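From: Kathleen Cullinane
To: school-slp list
Date: Oct 18, 2026
Subject: Re: Articulation groups in a mixed caseload

Bimla Khurana wrote:

> I have three second graders working on /r/ and one working on
> final consonants, and the only slot I can get for all four is 30
> minutes before lunch. Has anyone made a group like this work? I
> keep running out of time before the last child has had a real turn.

Bimla, I had nearly the same group last year at Wotton. I stopped taking turns around the table. Each child gets a card with their own words and a strip of boxes to mark off. They all practice at once, quietly, and I move from chair to chair. I listen to one child for a couple of minutes, write down what I hear, and go on to the next. The first two sessions were noisy. After that they knew the routine.

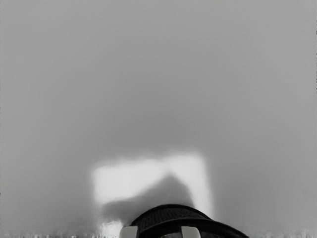 Do all the children need to be at the same level to practice this way?

They can be at different levels as long as each one can do the task on the card without a model from you. My final consonant student was still on single words while the /r/ kids were in short phrases. If a child can't get the sound at all without help, that child needs individual time first, even if it is short.

For data, I gave up on scoring every production. I take 2 short samples per child in a session, always from the same spot in the word list, and leave the rest unscored. It was enough to write progress notes from, and the parents I met with in October had no trouble following it.

For home practice I send the same card back in the folder, with one line to the parent saying which words to listen for. I don't send new words home until the child has used them with me. Orlando Correa suggested that on this list a while ago and it cut down on the notes I was getting from confused families.
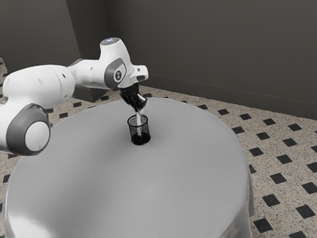
Deolinda Seixas wrote to me off list that she does something similar but keeps the last five minutes for a group game, so the children hear each other use their sounds in conversation. She said she could tell from the game who was carrying the sound over and who was only getting it on the cards. I plan to try it with my new group.

I can type up the blank card and the sample sheet if people want them. Reply to me directly and I'll send both.

Kathleen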